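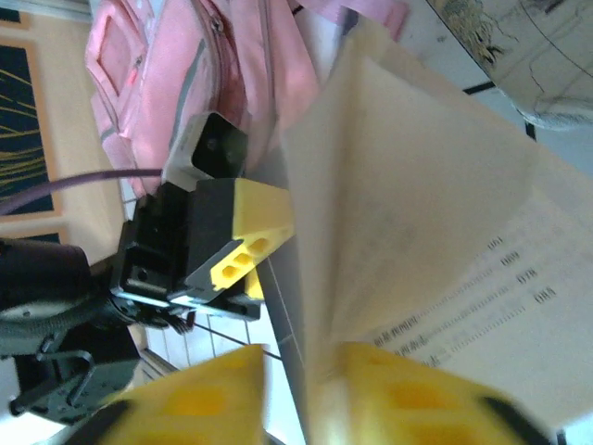 *Gripper with a yellow-and-black finger.*

**Fomham, 5/4/24** – The Simard Centre for Climate Adaptation has opened applications for the second round of its Community Cooling Grants, a program that helps towns and small cities prepare public buildings for longer and more frequent periods of extreme heat.

Municipalities, school boards, libraries and non-profit housing providers in the Fomham and Corkier districts may apply for up to 960 hours of technical support per district, along with funding for shade, insulation, ventilation and tree planting. Applications will be accepted for 90 days from the date of this release.

The first round of the program closed in March. It supported work at community halls, branch libraries and seniors' residences, most of them built before mechanical cooling was common in the region. In its review of that round, the Centre found that 687 households live within walking distance of a building that can now be used as a cooling centre during a heat warning.

"Heat is already a public health matter in our district, and the buildings people turn to on the hottest days were often designed to hold warmth in," said Isabelle Penner, Director of Programs at the Simard Centre. "Applicants told us in the first round that they knew what needed fixing. What they lacked was an engineer's time and a budget line. This round has been set up with that in mind."

**Changes for the second round**

Following comments received from applicants, the Centre has made several changes to the program:

- The application form has been shortened and may be completed in English or French.
- Projects in rented buildings are now eligible, provided the owner gives written consent.
- Tree planting may be included as a stand-alone project. In the first round it had to be paired with building work.
- Applicants who were not selected in the first round may resubmit without a new energy assessment.

The Centre will give priority to projects in neighbourhoods with little tree cover and a high share of residents living alone. Maps of surface temperature and canopy cover for both districts are available from the Centre on request.

**Link to the Funen planting plan**

The second round will also contribute to the Funen planting plan, under which 1,123 street and schoolyard trees are to be put in the ground along the Funen corridor between Fomham and Corkier. Species have been chosen for their tolerance of drought and road salt. Watering and replacement of young trees will remain the responsibility of the local municipality for the first three growing seasons – a condition that will be set out in each grant agreement.

"A tree planted this fall will not cool a street next summer," Ms. Penner said. "We are asking municipalities to plan for both, with shade structures and ventilation in the near term and canopy over the longer term."

**How to apply**

Application forms and the program guide may be obtained from the Simard Centre's office in Fomham or from any participating municipal office. Staff will hold information sessions in both districts during the application period. Successful applicants will be notified in writing, and funds will be released once a grant agreement has been signed.

**About the Simard Centre for Climate Adaptation**

The Simard Centre is a non-profit organization that works with local governments and community groups to reduce the risks of heat, flooding and drought.

**Media contact**

Isabelle Penner
Director of Programs
Simard Centre for Climate Adaptation, Fomham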